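Subject: Re: [olthorpe-growers] Potatoes in a short season, worth the bed space?
Date: April 14, 2018

On an earlier day in April, a list member in Brurkadville wrote:

> Hi all, new to the list and new to the valley. We have a sunny plot
> behind the house with heavy clay, last used for horses I think. My
> partner wants potatoes, I say they're cheap at the shop and we should
> save the room for tomatoes and beans. Has anyone here grown them on
> clay? How early can you plant? And is there any point chitting them
> or is that just something people do on windowsills to feel busy?
>
> Also, does anyone know if the Skorkeo co-op still sells seed potatoes
> loose, or is it all bags now?

Welcome! And oh, please grow the potatoes. I've had them on clay on the Olthorpe side for years and they're still my favourite thing in the whole garden, ahead of the tomatoes, and I love my tomatoes.

Clay first. It's better for spuds than people let on. It holds water through July when the sandy plots up the hill are gasping, and it's full of good stuff if horses have been on it. What you can't do is plant straight into it while it's cold and sticky. I did that my first spring, dug a trench in a sulk between two rainstorms, and the seed sat in there like marbles in pudding. Half of them rotted. Take a handful and squeeze. If it makes a shiny ball, go in and have a cup of tea and try again next week.

What works for me is not digging at all. I lay the seed potatoes on top of the soil, cover them with a good forkful of old compost each, then straw over the whole lot, and keep adding straw as the tops come up. You'll want more straw than you think. The slugs like it too, I'll admit, and in a wet year I lose a few to them, but harvest is a joy. You just pull the straw back and there they are. Kids go bonkers for it.

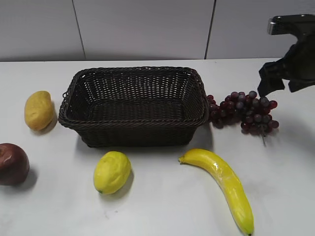
As for timing, I go by the soil and the dandelions. Once the dandelions along the ditch are properly out, I plant the earlies. That's usually late April for me, but you're lower down in Brurkadville and might get away with it sooner. If the tops poke up and there's frost coming, throw an old sheet over them. Even if they get nipped black they nearly always come again from below, so don't rip them out in despair (I have done this. I regretted it by the weekend when my neighbour's were green again).

Chitting! I go back and forth. For earlies I think it does give you a head start, and in our season a head start is worth having. Cool room, lots of light, egg cartons, eyes up. You want stubby dark sprouts. If they're long and white they haven't had enough light and they'll snap when you look at them. For maincrop I don't bother any more. I did half and half one year and by August I couldn't have told you which row was which.

Now, are they worth the space? If you mean money, maybe not. I kept track once, and one short row of 2 kinds gave me 51 pounds, which at shop prices wasn't going to change anyone's life. But a new potato out of the ground and into the pot inside the hour, with butter and a bit of mint, is a different vegetable. You can't buy it. And on rough old pasture like yours they're a terrific first crop, with all that cover and rummaging about. My clay was noticeably crumblier the spring after. Put your beans there the next year and they'll be thrilled.

Two warnings. If it really was pasture, look for wireworm before you commit the whole plot. Bury a few chunks of carrot on sticks, leave them a week or so, and see who turns up for dinner. And ask what was sprayed on any hay or manure you bring in. Some of the weed killers used on hay fields go right through the horse and will curl up your tomatoes and beans something awful. I test a new load by sprouting a few beans in it on the porch.

On the co-op: Skorkeo had loose seed last spring, in the bins at the back by the chick feeders. I haven't been in yet this year, so phone before you make the drive. The bagged ones are fine too, just more than a small garden needs, so find someone to split with. I'd happily go halves on a bag of a red early if you're keen. The other place to try is Valdovinos, out past the grain elevator. They grow their own and they'll talk varieties with you until the sun goes down, so leave yourself time.

Don't plant sprouting ones from the grocery store, tempting as it is. Blight and scab travel that way, and we all share the same wind in this valley.

One last thing, for those who asked about the row cover order. The roll is 300 feet and comes to $900 with the freight, so we need a few more people in before it makes sense. Reply to me off list with how much you'd like, and please don't send money yet.

Do let us know which you plant! And if your partner wins the argument and you end up with spuds coming out of your ears, I have a very good soup recipe that uses a shocking amount of dill.

Happy planting,
from the wet end of Olthorpe

_______________________________________________
olthorpe-growers mailing list
To leave the list, send a message with "unsubscribe" in the subject line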